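7 December 2021, Rendetti cell

Cell was down when I got in. Fault log says wrist camera, focus check failed, 2476 picks into a batch of 3000. The night crew's note says "robot sulking," which I will file under diagnostics.

Pulled the wrist cable first, as it is always the wrist cable. Connector seated fine, no bent pins, strain relief still where Binta Effiong put it in February. Swapped in the spare anyway and got the same fault, so I now own two good cables and a problem.

Went after the lens next. Wiped it, backed the lock ring off a quarter turn, ran it in and out, locked it again. At 200 mm the target card comes up crisp. Any closer and everything goes to soup, and close is where this job lives. Jogged the arm down by hand in small steps and grabbed a still at each stop.

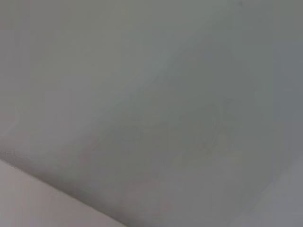

Exposure I left alone. Somebody had set the gain to 600 in the Obi config, with a comment reading "temporary." No initials, naturally. Put it in the red book and kept my hands off it until I can ask Omolara Edet what it was meant to cure.

Current guess is the spacer behind the lens. The parts list calls for the Stiltalia one and the bag in the drawer says Rurkia. They look like twins until you put calipers on them, and the calipers have gone for a walk again.

To do: find calipers, measure spacer, redo hand-eye calibration if the lens comes out. Arm is parked, tag on the pendant. Binta, please don't clear the fault to see if it comes back. It comes back.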